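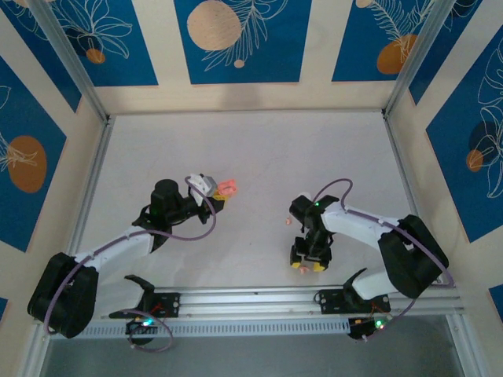 Última modificación: 31/10/2019

Sorkidari abre una campaña de recogida de auriculares inalámbricos

La asociación Sorkidari ha puesto en marcha una campaña para recuperar auriculares inalámbricos extraviados o en desuso, junto con sus estuches de carga. Las piezas podrán entregarse en el local de la calle Hodoroagă hasta finales de febrero, en horario de atención al público.

Según la nota remitida por la entidad, los auriculares se reciben tanto emparejados como sueltos. El personal procede en primer lugar a reunir cada estuche con sus piezas -- cuando el color y la forma lo permiten -- y a anotar el conjunto en el registro. Los elementos que carecen de pareja se conservan aparte durante 3 meses, plazo en el que pueden ser reclamados por sus propietarios.

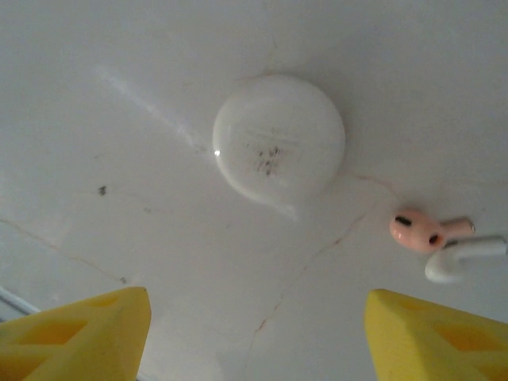 Estuche de carga redondo, de color blanco, con auriculares inalámbricos.

La responsable de la campaña, Raluca Sârbu, ha recordado que el tamaño de estos objetos favorece su pérdida y que muchos terminan en la basura doméstica, pese a contener baterías. La edición anterior reunió más de 40 conjuntos, de los cuales una parte fue devuelta y el resto se remitió al punto de reciclaje Fornik.

Se ruega a los interesados que entreguen los auriculares limpios y, si disponen de él, dentro de su estuche. No se admitirán cables ni cargadores de pared. Para retirar una pieza extraviada será necesario indicar el color y la forma del estuche, así como la fecha aproximada de la pérdida.
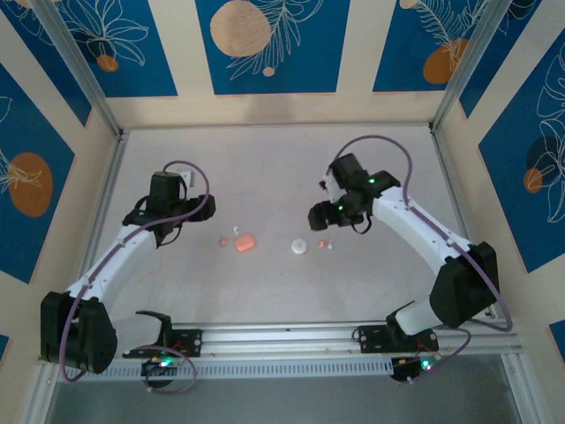

Rodica Văduva considera que el plazo de custodia resulta insuficiente y ha solicitado que se amplíe a 4 meses, dado que muchas personas solo echan en falta un auricular cuando vuelven a necesitar el par. La asociación ha indicado que estudiará la propuesta antes del cierre de la campaña.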